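Shared kitchen and dining area - hygiene and safety checklist with comments

Site: Skirkora, ground floor kitchen
Checklist issue: Pekell form 14
Date of inspection: 27/10/2018
Previous inspection: August
Floor area, dining table and kitchen inspected together. Items marked C carry a comment. Items marked A need action before the next visit.

1. Hob, oven and extraction

1.1 Range hood fixed securely under wall cabinets - Pass
1.2 Hood filters free of grease build-up - A
Comment: filters removed and checked by hand. Film of grease on the inner face of both. Wash in hot water with detergent, dry fully and refit. Filters were last washed in August according to the sheet inside the cabinet door.
1.3 Hob controls turn freely and return to off - Pass
1.4 Pans stable on their supports, handles turned inwards - Pass
1.5 Oven door closes fully, handle tight - C
Comment: one handle screw tightened during the visit. No further play.
1.6 Bottles and jars kept clear of the burners - Pass
Comment: the rack at the back of the counter is an acceptable distance from the hob. Oil bottles to stay on the rack and not be left beside the wok.

2. Sink and draining area

2.1 Tap free of drips, base seal sound - Pass
2.2 Dish rack clean, no standing water underneath - C
Comment: slight limescale at the feet of the rack. Lift and wipe weekly.
2.3 Trays and boards drained upright - Pass
2.4 Bags kept off the draining area - A
Comment: bags are being put down close to the sink. Find a dry place for these, preferably a hook or a closed cupboard.

3. Dining table and utensils

3.1 Tablecloth flat, no trip or snag hazard at the corners - Pass
3.2 Cloth wiped between uses - Pass
Comment: star-patterned cloth. Seams and folds checked for crumbs, none found. The cloth should be replaced when the surface starts to crack, as it can't be cleaned properly after that.
3.3 Spoons free of cracks and chips - C
Comment: both clear and stainless steel spoons are in use. Clear spoons to be looked at against the light, paying attention to the rim of the bowl and the point where it meets the handle. Discard at the first crack. Stainless spoons need only a check for sharp edges.
3.4 Chopsticks free of splits, mould and flaking print - C
Comment: plain wooden and printed chopsticks are both kept at the table. Two plain ones were rough at the tip and have been thrown away. Replace wooden chopsticks as full pairs.
3.5 Utensil holders clean inside and dry at the base - A
Comment: the holders are wiped outside but the bases are being missed. Empty, wash, and leave upside down to dry before refilling. Utensils must be dry when they go back in.
3.6 Holders stable when full - C
Comment: the taller cream-coloured cup leans if all the chopsticks are put in on one side. Spread the load or use the two-compartment container as well.

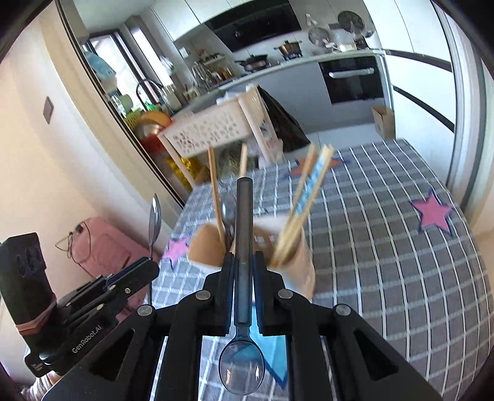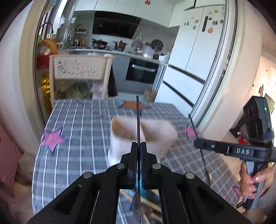 Table with utensils and holders, storage unit behind.

4. Storage unit behind the table

4.1 Unit stands level, does not rock - Pass
4.2 Perforated basket panels clean, openings not blocked - Pass
4.3 Load within limits, heavy goods low down - Pass
4.4 Fresh vegetables stored off the floor - C
Comment: greens on the lower shelf are off the floor but uncovered. Acceptable for the same day only. Anything kept overnight goes in the refrigerator.
4.5 Bags and cloths hung clear of food - A
Comment: items hung at the side of the unit can brush against the lower shelf. Shorten the loops or move them to the wall hooks (Mosach pattern, spares in the cleaning cupboard).
4.6 Access to the counter kept clear - Pass

5. Floor, lighting and electrical

5.1 Floor dry and free of loose items - Pass
5.2 Sockets near the sink covered when not in use - Pass
5.3 Light over the counter adequate for knife work - Pass
5.4 Fire blanket in place and within reach of the hob - C
Comment: in place. Escobar wall case, pull tabs hanging free. Next service label still to be filled in.

Actions outstanding: 1.2, 2.4, 3.5, 4.5. Items 2.4 and 3.5 to be closed within 2 days, the rest within 17 days. Initial the sheet inside the cabinet door when each one is done and return this copy to the Pekell office tray.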